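FOR IMMEDIATE RELEASE
Oct 15, 2020

Skallside Review Finds Household Robots Still Need a Person Standing By

Independent test group advises care homes, laundries and small shops to hold off on buying

NERKANCE – Skallside, an independent product testing group, today released the results of its review of two-armed robots offered for light household and shop-floor chores. The review finds that machines of this type can finish some simple jobs under good conditions, but that none of those tested could be left alone with an ordinary morning's work.

The report, "Who Picks It Up Afterward?", covers seven months of trials at the group's test rooms in Nerkance. Robots were asked to do 232 chores taken from lists supplied by care homes, coin laundries, a hardware store and private households. The chores were plain ones: clear a table, sort a drawer, hang up cups, put returned goods back on the right shelf, fold a towel.

A chore counted as done only if a member of the public, shown the result, said they would not have to redo it. By that measure the robots completed nearly a third of the list without help. Most of the rest needed a person to step in at least once, to free a stuck item, turn something over, or start the job again.

"We kept hearing that this was a solved problem waiting on a price cut," said Yvonne Fairclough, who led the review. "I would like to meet the person who solved it. What we saw was a machine that could hang up a mug nicely at ten in the morning and then fail at the same mug after lunch, and the people running it couldn't always tell us why."

Where the machines did well

The report gives credit where the reviewers felt it was due. Moving stiff objects of a known size from one marked spot to another went well in most trials. Boxes, blocks and bottles gave little trouble. One shelf-stocking setup, built by the equipment maker Nomis, ran through its full set of trials with a single stoppage, and reviewers noted that its staff were open about what it had not been built to do.

Speed was another matter. Setting out 10 place settings took a robot so long that the care home worker brought in for comparison had done the same job, wiped down two trays and gone to answer a phone before it was through. The report does not argue that slow work is useless. A job done overnight can be slow and still be worth having. But overnight work is work with no one in the building, and the reviewers did not find a machine they would trust on those terms.

Where they did not

Soft, thin, shiny and see-through items caused the most failed attempts. Towels were folded into shapes that had to be shaken out. Plastic bags were picked up by a corner and dropped. Flat items such as lids and cards were pushed across the table until they reached the edge, and in several trials past it.

Clutter was the second problem. Sales demonstrations tend to show one object at a time with plenty of space between them. Homes and stockrooms do not look like that, and the review was set up with this in mind. Test tables were loaded with things that had no business being together, in the belief that this is how most tables look by evening.

The reviewers also asked how much of each demonstration was the robot's own doing. In some of the promotional material they studied, an operator was guiding the arms by hand controls off to one side. The report has no quarrel with this as a way of teaching a machine or proving out its hardware. It does object to sales copy that leaves it out, and it recommends that buyers ask, in writing, who or what is moving the arms. 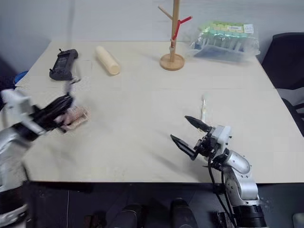

The Skallside review puts more weight on the choice of objects than on the choice of robot, and Fairclough expects that to annoy people who sell robots. Her argument is that a chore is mostly a matter of what has been left lying around. A wooden mug tree with red hooks is a fair test of aim. Put it next to a clear plastic bag with a rack of capped test tubes inside, where the wrapping is crinkled and throws back the light, and the same table asks for something quite different. Add a short wooden cylinder lying at a slant and a slim upright thing shaped like a toothbrush, with one gripper shut on a small pinkish item and the other standing open, and there are already several kinds of grip called for within an arm's reach. People change their grip without thinking about it. In the group's view, any claim that a machine can "tidy a table" ought to say which table.

Cost of help left out of the price

The review is sharpest on the subject of money. Quotes given to the care homes and shops that took part listed the arms, the mounting, the software and a service plan. None listed the wages of the person who would have to stay nearby. When the reviewers added that person back in, the savings claimed in the sales material were gone in every case they worked through.

"If I hire someone to do the dishes and then have to stand in the kitchen the whole time, I have not been helped with the dishes," Fairclough said. "It may be different in 15 years. The brochures don't say 15 years. They say now."

The report does not call for a halt to development, and it takes no position on whether robots of this kind should be in homes at all. Several members of the review panel said they would welcome a machine that could take over heavy or dull jobs, particularly for people who find bending and lifting hard. Their complaint was with dates and promises.

Advice to buyers

Skallside advises anyone considering a purchase to supply their own objects for the demonstration, and to bring them in the state they are normally found in – tangled, stacked, or still in the bag. Buyers should ask to see the same chore done again later in the day, with the items moved. They should ask what the robot does when it drops something. They should also get a figure for how often a person has to step in, and find out whether that person is expected to come from the seller's staff or their own.

Shops with a single repeated task, such as moving cartons of one size, may still find the machines worth a trial. The report suggests a short rental before any purchase, with the right to send the equipment back.

A second round of trials begins in November, when the test rooms will add wet chores, including rinsing cups and wiping down counters. Makers who disagree with the first findings have been invited to take part. Nomis has accepted. The chore list and scoring sheet will be sent to all makers ahead of time, but the objects will not be named until the day of the trial.

About Skallside

Skallside tests household and small-business equipment and publishes the results. It accepts no payment from the makers of the products it reviews. The robot trials were paid for by subscribers and by a grant from the Hsu Fund for Consumer Testing.

Media contact: Yvonne Fairclough, Skallside, Nerkance. Printed copies of the report and the full chore list are available on request.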